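Film Society News
20 December 2013

Spring season: what we are showing and how to book

The programme for the spring season is now settled and the printed leaflet will be in the foyer of the Denditz from the first week back. Members on the email list should already have a copy. If yours has not arrived, check that we have your current address, as a number of messages bounced last month.

The season has seven films and opens with Brumine, a slow and rather chilly drama about two sisters who inherit a salt works and cannot agree whether to sell it. It did little business on release and was only in cinemas for a fortnight. Several members asked for it on the autumn forms, and the distributor has agreed to let us have it at the standard rate. It runs for well over two hours, so we will start fifteen minutes early and there will be a short interval.

The second film is Manríquez, which is subtitled. We have shown fewer subtitled films in the past two seasons and the forms were fairly clear that people wanted more of them. It follows a provincial newspaper in the months before it closes. Most of it takes place in one office, and the sound is as good as anything we have had – the presses running under the floor are there in nearly every scene. Those who find the back rows difficult for subtitles should note that rows C to F have the best view.

The autumn season went reasonably well. Total admissions were 359, which is down a little on last year, but we ran one film fewer. The best attended evening drew 70 people and the worst drew 24, on the night of the heavy rain. The reaction slips were mostly favourable, apart from the western, which divided people sharply. A few thought it the best thing we have shown. Others left before the end and said so on the slip.

We made a small surplus of roughly 700 pounds after hire costs and licences. Most of this will go towards a replacement for the left-hand speaker, which has been buzzing on and off since the summer. The rest stays in the account for the spring hire fees, which fall due before the ticket money comes in.

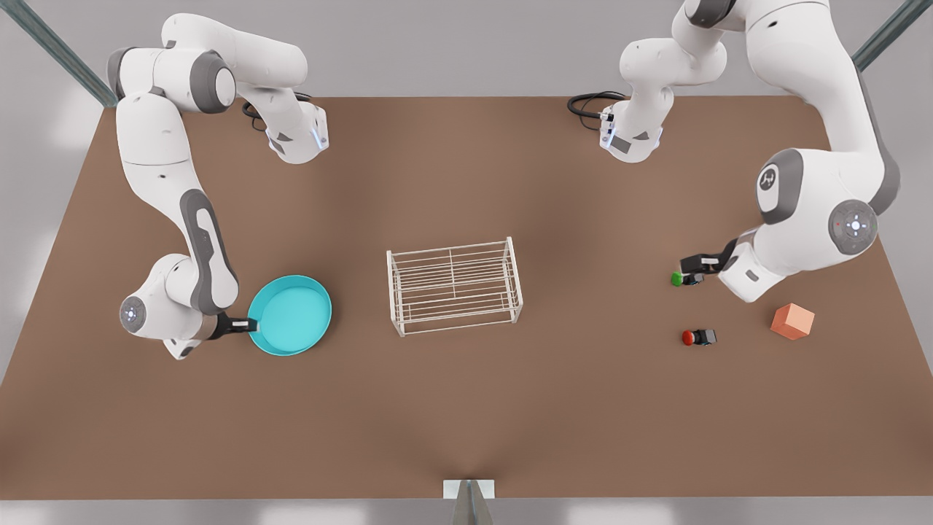

The season closes in April with Wostum, a comedy from the same director as last year's closing film. We had hoped to pair it with one of the early shorts, but the only print on offer was in poor condition and we decided against it. The annual meeting will be held straight after the screening, in the bar upstairs. Please stay for it if you can – last year we only just had enough people to hold the vote.

Season tickets are the same price as before and can be bought at the box office or by post using the form on the back of the leaflet. Single tickets are sold on the door only. Doors open half an hour before each film, and guests are welcome at the usual guest rate.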